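Halari Building Workroom Survey: Lighting, Services and Storage in a Small Shared Room

Student Project Report
Submitted by Mbali Ngubane and Märta Lie
30 April 2024

1. Introduction

The following report presents the results of a survey of one workroom on the lower level of the Halari Building. The survey was carried out as the practical component of the Interior Spaces course. Students were asked to select a room in regular use, record its fixed features and furniture, and propose improvements that could be made within a modest budget and without building work.

The workroom was selected for two reasons. It is used by several student groups with different needs, and it had not been included in the Brevham review of teaching spaces. Its layout was therefore known mainly to the people who use it.

2. Method

The authors visited the room on 4 occasions in February. Each visit lasted 45 minutes. Dimensions were taken with a tape measure and checked once by the second author. Light levels were read at table height with a hand-held meter borrowed from the Swanepoel Laboratory.

A short questionnaire was left in the corridor and returned by 7 regular users. It asked where they placed their belongings, which parts of the room they avoided, and whether they found the lighting comfortable. The number of replies is too small for statistical treatment, and the answers are used only as background to the measurements.

3. Findings

3.1 Lighting

Artificial light is provided by fluorescent fixtures mounted on the ceiling. The mean reading at table height was 411 lux, which the authors consider adequate for general work. Readings fell toward the corners, where the ceiling services interrupt the spread of light. Users who replied to the questionnaire described the room as bright, although two reported glare when looking up from seated work.

The white finish of the walls and ceiling contributes to the overall brightness. It also shows scuffs readily, and marks were noted at chair height on the wall beside the door.

3.2 Ceiling and wall services

Ductwork and pipes are left exposed and have been painted white to match the surfaces behind them. A vertical pipe comes down at the back wall. Its position limits the placement of tall furniture on that side, and any shelving would need to stop short of it or be built in two sections.

The ceiling vent must remain clear. The authors observed no obstruction during the visits, but a tall cabinet placed beneath it would reduce air movement. This possibility was raised by one user, who had asked for additional locked storage.

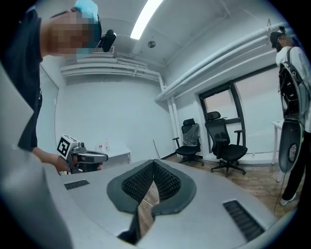 Figure 1. The workroom in use, with the table at the back wall and the services overhead.

3.3 Furniture and surfaces

The white table against the back wall is the main surface for setting things down. Small items such as bottles are left there while people work elsewhere in the room. Users reported that the table fills quickly when two groups overlap — a frequent event late in the afternoon — and that belongings are then placed on the floor.

Cables at floor level were a further concern. The authors recommend that any cable crossing a walking route be moved to the wall or covered.

4. Recommendations

A narrow wall shelf should be fitted above the table for drinks and personal items, leaving the table free for work. The Zeltar shelf examined by the authors is shallow enough to clear the vertical pipe if mounted to one side of it.

Floor cables should be routed along the base of the wall and secured with removable clips. Coat hooks should be placed beside the door. No change to the lighting is proposed at present, but the readings in the corners should be repeated after the shelf is installed.

5. Limitations

All visits took place during the winter term, and seasonal differences in temperature and ventilation were not examined. Noise from the ductwork was mentioned in one reply but was not measured. The authors did not have access to the original building drawings, and the routes of the pipes beyond the room are unknown.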